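Module 4 – Organisation du service et entretien des ustensiles en restauration collective
Support de cours, séances 7 et 8

Rappel de la séance précédente

Les principes de la marche en avant ont été exposés à partir du plan de l'unité Kemlow. Il est demandé aux étudiants de relire le schéma des circuits avant d'aborder la présente partie, qui traite du devenir de la vaisselle et du matériel de cuisson entre la fin du service et la remise en rayon.

4.1 Définitions

On appelle petit matériel l'ensemble des récipients et outils mobiles employés pour préparer, cuire, transvaser ou servir. On distingue la vaisselle de table (assiettes, tasses, gobelets, couverts) et la batterie de cuisine (casseroles, faitouts, sauteuses, couvercles). Les deux familles suivent des circuits séparés jusqu'à la zone de stockage, y compris dans les petites unités où elles partagent la même plonge.

L'entretien comprend le prélavage, le lavage, le rinçage, la désinfection lorsque le protocole la prévoit, puis le séchage. Le terme de « nettoyage », employé seul, est à éviter dans les copies.
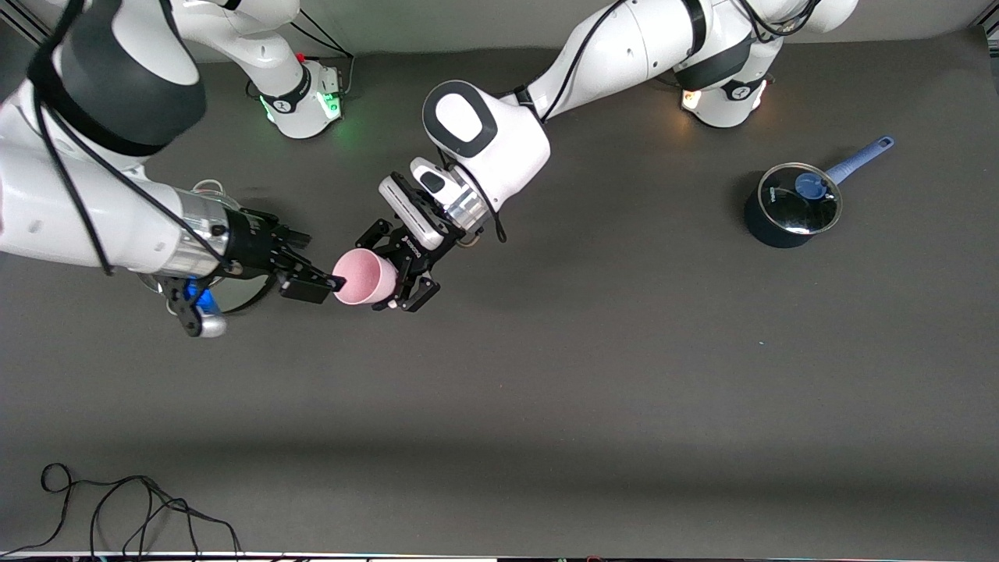 4.2 Étude de cas : l'établissement Hnatiuk

L'établissement Hnatiuk assure 375 couverts par jour, du lundi au samedi, et un service réduit le dimanche. L'inventaire établi en septembre fait état de 3 719 pièces de petit matériel, dont une part importante de tasses et de gobelets. La plonge occupe neuf agents répartis en deux équipes.

Le rapport de Mme Qiuyue Lei, responsable de l'enseignement pratique, relève trois difficultés. Le retour des plateaux se concentre sur une période de 40 minutes, ce qui entraîne un engorgement de la zone de dépose. Les couvercles sont rangés à part des récipients correspondants et leur appariement ralentit la mise en place du lendemain. Enfin, le séchage est fréquemment écourté en fin de poste, et des pièces humides sont empilées.

Les étudiants se reporteront au tableau distribué en séance pour le détail des temps par poste.

4.3 Règles de manipulation

Les tasses et gobelets se saisissent par l'anse ou par la base. Le contact des doigts avec le bord ou l'intérieur est proscrit après lavage.

Les casseroles se déplacent vides. Le couvercle est retiré, posé à plat, puis lavé séparément. Pour les couvercles en verre, on vérifiera l'absence d'éclat et la bonne tenue du bouton de préhension ; toute pièce ébréchée est écartée et consignée au registre.

Le plan de travail est dégagé et désinfecté entre deux familles de matériel. Le temps de contact indiqué sur la fiche du produit doit être respecté intégralement.

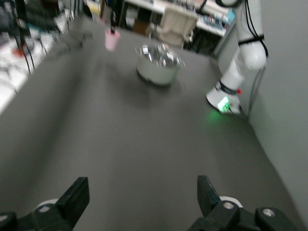
4.4 Stockage et traçabilité

Le matériel sec est rangé à l'abri des poussières, à l'écart du sol et des produits d'entretien. Les piles de vaisselle ne dépassent pas la hauteur fixée par le règlement intérieur. Le logiciel Flonarance, utilisé en salle de travaux dirigés, permet d'enregistrer les sorties, les retours et les mises au rebut ; un compte est ouvert au nom de chaque groupe.

Le registre papier demeure obligatoire pour l'évaluation pratique.

4.5 Travail à rendre

Chaque groupe remettra une note de quatre pages proposant une réorganisation de la plonge de l'établissement Hnatiuk, à effectif constant. La note comportera un plan coté, un déroulé horaire et un protocole de séchage. Les comparaisons avec le site Skirangate, présenté en séance 5, sont admises à condition d'être justifiées.

Les notes sont à déposer au secrétariat pédagogique avant la séance 9. Aucun envoi par courrier électronique ne sera accepté.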